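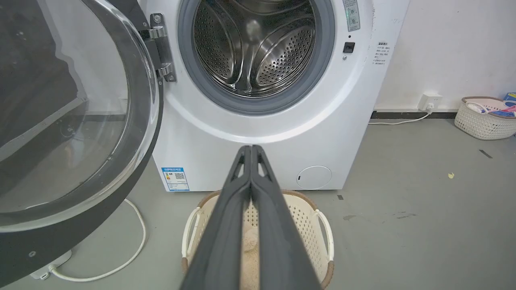 Long-finger gripper at the washer station, wrist camera view, drum empty and door fully open.

Comparing fingers for laundry: a conversation with the test lead at Clevasora

Clevasora spent the spring comparing two-fingered grippers for household work at its Gramstead lab. The test lead, who asked to be identified by role only, spoke with us about the laundry portion of the program. The conversation has been edited for length.

Two finger sets were compared. The first, called Gilmartin internally, is short and rigid with a rubber pad. The second, called Mulard, is long, tapered and compliant. Both mount on the same arm and take the same commands from the same controller. "We changed one thing at a time," the test lead said. "Same arm, same closing force setting, same camera bracket. If you swap the camera along with the fingers you learn very little."

The laundry task has two halves: taking cloth out of a basket on the floor and placing it in a front-loading washer, then the reverse. The team logged 457 attempts across both finger sets. Of those, 300 were loading attempts and the rest were unloading.

Asked which half was harder, the test lead chose unloading. "Loading ends when you let go inside the drum. Unloading starts with cloth flat against the back wall, and the baffles get in the way. A short finger puts the wrist body close to the door gasket before the tips reach anything. The arm stops on the contact limit and you have a failed attempt with no cloth in it."

Reach was the main argument for the longer set. It has a cost. "Long fingers bend. Some of that you want, because the tip can slide along steel without scratching it. But the grip gets weaker toward the end, and a damp bath towel is heavy. We saw slips with towels that the short set held without trouble."

The wrist camera was a separate problem. With the fingers closed, they cover the lower middle of the view, which is also where a basket tends to be when the arm is lined up with the washer opening. The team tried tilting the camera up by 20 degrees. "That gave us a better look at the drum and a worse look at the tips. We went back to the original angle and had the arm take a second view from the side before it reached down."

Glare also came up several times. A stainless drum gives bright spots that move when the camera moves, and depth readings inside it were unreliable. "We stopped asking for depth on the drum wall. The opening itself is easy to find. A gray gasket against a white panel has plenty of contrast. We fit a circle to that and work from a stored depth for the machine."

The door was opened by hand before each attempt and left at its full swing. Door handling is planned as its own test. "If the door is in the score, you are measuring the door," the test lead said.

On the controller side, one change mattered more than the team expected. The first version checked for a grasp using finger position alone. Thin cloth let the fingers close nearly all the way, and the software reported a miss with a sock in hand. Adding motor current to the check removed most of those reports. The team reran 136 attempts after the change and threw out the earlier results for thin items.

The test lead would not name a winner. Clevasora is keeping the long set on the laundry station and the short set on the kitchen station. A stiffer version of the long finger is being printed, with the same outline and a thicker back wall. "I want the towel numbers again with that one. Then we can talk about the door."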